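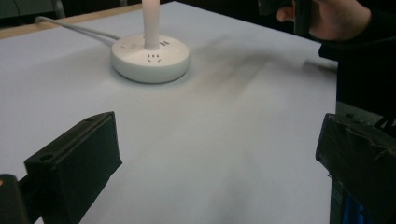
Intro to Household Budgets and Bills
Week 6 notes: reading an electric bill
Cameron Forsyth

Okay, last week we did rent and a few of you asked me to slow down, so I'm putting more in writing this time. Bring a bill if you have one. If your landlord pays, use the practice bill from the packet (the one made out to Cathal Buckley, 1,352 kWh for July).

Start with the unit. A kilowatt-hour is 1,000 watts running for one hour. That's all it is! People hear "kilowatt" and their eyes glaze over, but it's a bucket size, same as a gallon. A 2,000 watt space heater fills two buckets every hour it's running at full power. A 10 watt bulb takes a hundred hours to fill one.

So when you want to know what something costs to run:

watts x hours, divided by 1,000, times your rate

We'll use 15 cents as the rate in class so the math stays friendly. Space heater, five hours a night: 2,000 x 5 is 10,000, divide and you get 10 kWh, times 15 cents is $1.50. One night. Do that for thirty nights and you've got $45, and I can tell you my first winter in Coltilton I did exactly that and then called the power company to complain (they were very nice about it).

Now the bill itself. Ours has two main parts, supply and delivery. Supply is the electricity. Delivery is the poles and wires and the people who fix them after a storm. Both usually go up when you use more, but delivery also has a flat customer charge that you pay even if you spend the whole month at your sister's. On the practice bill it's $12. Circle it.

Next, look for the letter A or E beside the meter reading. A means actual, E means estimated. An estimate can be way off if you just moved in, because it may be based on whoever lived there before you. Two E's in a row and I'd go read the meter myself and phone it in.

Budget billing: we ran out of time on this one. Short version, they average your year and you pay the same amount each month. I like it for people with tight paychecks, but there's a catch-up amount once a year and it can sting. Munro's chapter 4 has a good table, skip the part on gas.

For next time:
Pick three things in your home, find the watts on the label, and guess your hours per day. Work out the monthly cost of each at 15 cents. Then do the practice bill, questions 1 to 6. Question 5 has a typo, it should say delivery, sorry!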